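Obst ans Bett

Warum ich seit Mai im Schlafzimmer frühstücke, und was ich dabei über Tabletts, Folie und Kiwis gelernt habe

Angefangen hat es mit einer Erkältung und einer Schale Mandarinen auf der Bettkante. Die Erkältung war nach einer Woche weg, die Mandarinen sind geblieben (also nicht dieselben, versteht sich). Seitdem esse ich morgens mein Obst im Bett, und zwar mit wachsender Begeisterung! Meine Mutter hätte geschimpft. Bei uns gab es am Bett höchstens Zwieback, und den auch nur bei Fieber.

Das größte Problem sind die Flecken. Mandarinensaft auf fliederfarbenem Laken sieht man noch nach der dritten Wäsche, ich spreche aus Erfahrung. Also kommt bei mir jetzt eine durchscheinende Plastikfolie aufs Bett, am liebsten in Rosa, das macht gleich bessere Laune. Knittern darf sie ruhig.
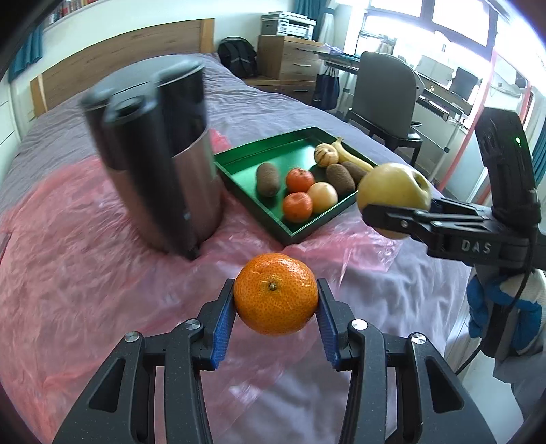 Folie auf dem Bett, das raschelt doch bei jeder Bewegung, schrieb mir eine Leserin aus Ruvdale, sie nehme lieber ein altes Badetuch, das könne man danach einfach auskochen. Stimmt alles, und das mit dem Rascheln gebe ich sofort zu. Aber mein Badetuch saugt sich voll und gibt den Saft dann nach unten weiter, und ein Laken wasche ich eben ungern bei 60 Grad, nur weil eine Mandarine gespritzt hat. Die Folie wische ich ab, falte sie zusammen, fertig.

Ein Rand muss sein

Beim Tablett bin ich inzwischen streng. Mein erstes war vom Trödel in Tirnotgate, wunderschön, handbemalt und vollkommen flach. Auf einer Matratze ist das eine Katastrophe: einmal das Knie angezogen, und das ganze Frühstück macht sich auf den Weg Richtung Fußende. Einen Apfel habe ich erst zwei Tage später wiedergefunden, hinter dem Nachttisch. 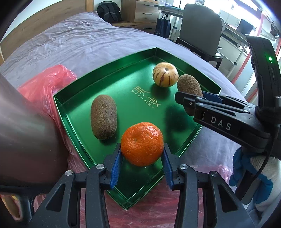
Bei der Auswahl der Früchte gehe ich nach dem Rollverhalten, und ja, darüber kann man lange nachdenken. Mandarinen sind die schlimmsten, Äpfel kommen gleich danach. Kiwis dagegen liegen schön ruhig, die lege ich gern längs hin, wie die linke auf dem grünen Tablett mit den goldenen Schriftzeichen. Die Pepino weiter hinten, cremegelb mit purpurbraunen Streifen, ist meine neueste Liebe. Sie schmeckt ein bisschen nach Melone und ein bisschen nach Birne, und ich löffle sie einfach aus. Beim Obststand Fodor bekomme ich sie leider nicht immer, also nehme ich dann gleich zwei mit.

Wer schneidet, der bleibt wach

Mit dem Messer bin ich im Bett vorsichtig geworden. Kiwis halbiere ich vorher in der Küche, Äpfel esse ich lieber gleich aus der Hand, und Mandarinen brauchen sowieso nur einen Daumennagel. Wenn doch einmal etwas Scharfes mit muss, bekommt es einen festen Platz, an dem weder Ellbogen noch Decke vorbeikommen. Und die Schalen? Die wandern bei mir in einen hohen Becher mit schwerem Boden. Leichte Becher kippen auf der Matratze schneller, als man Kiwi sagen kann.
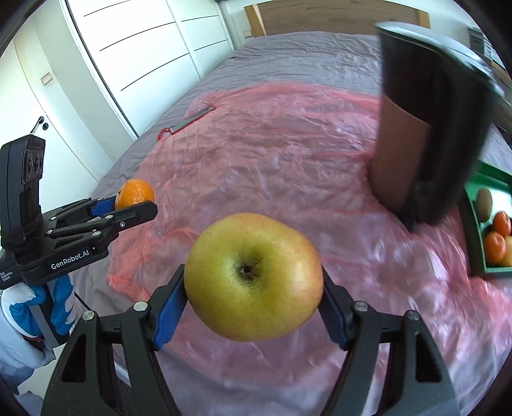 Was hinterher zu tun ist

Erst das Tablett weg, dann die Schalen, und ganz zum Schluss die Folie, von den Ecken zur Mitte hin. Ich trage sie wie ein Bündel ins Bad und spüle sie in der Wanne ab. Dann noch kurz lüften, das Laken glatt ziehen und die Krümel suchen, die es bei Obst eigentlich gar nicht geben dürfte. Morgen probiere ich es mit Trauben, die sind schon gewaschen.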